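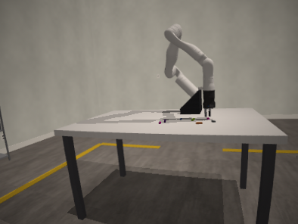
Image credit: Trudosis / Pronport workshop pages

Bench tips for sharing small-parts work with an arm

Sorting and setting out small parts used to be a seated hand job at the Nallurville shop. The arm now does the repetitive picks, and the bench worker does setup, exceptions and checks. The tips below cover the parts of the job that changed.

Spread the parts before a run. A loose row with gaps between the pieces is easier for a two-finger gripper than a pile. Leave at least one finger width on both sides of each part. Pieces that touch get skipped or pushed.

Keep the row within easy reach of the base. Parts near the table corners force the arm to stretch, and placement suffers.

Mark the floor. Yellow lines around the table tell people where to stop while the arm is live. Carts, stools and trash cans stay outside the line. Repaint when the edge starts to wear.

Use color for part families and write the key on a card at the bench. Magenta, green and orange are quick to tell apart at a glance. Dark gray and dark blue are not, especially under evening lighting, so don't give them to two parts that look alike. 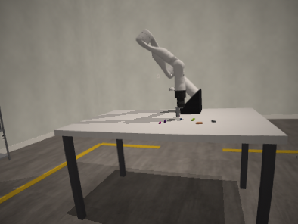
Does the arm take over the bench worker's job?
It takes over the picking. Loading, checking and clearing faults remain with the worker, who needs training on the controls before the first shift with the arm.

Test the layout in simulation first. Move the parts in the model, run 100 picks, and note where the misses cluster. At Nallurville the target before going to the real bench is 99. Below that, change the spacing before changing the speed.

Log by cycle count. Wipe the finger pads and check them for wear every 2,000 cycles. The worker who does the check initials the sheet.

Rotate the exception work. Watching an arm is more tiring than it sounds, and attention drops late in the shift. The Hakala line swaps people at the midmorning break and again after lunch.

Stop the arm before reaching over the table, even for one dropped part. Restart from outside the yellow line.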